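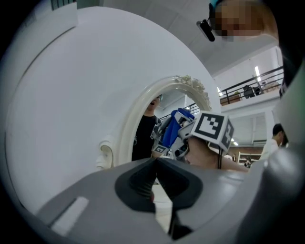
The decision to charge residents of Plendale for copies of council records deserves a second look. Under the rule adopted in January, a request that runs past 10 pages carries a fee, and the fee must be paid before a clerk begins the search. Council members have defended the change as a matter of fairness to taxpayers. The defense is weak.

Public records are made with public money. A resident who asks how a road contract was awarded has already paid for the contract, the meeting at which it was approved and the minutes that followed. Lina Aoun, who sought the full file on the Setby bridge repairs, was quoted a price for 104 pages and withdrew her request. The file remains unread outside town hall.

The council received 700 requests last year and expects 1,000 this year. Growth of that kind places a real burden on a small office - this page does not dispute it. The better answer is to publish contracts, minutes and budgets online as they are approved, as neighboring Brulislow does. Council member Jad Zein has proposed such a step, and his motion has waited for a hearing since spring. It should be heard at the next regular session, and the fee should be suspended until then.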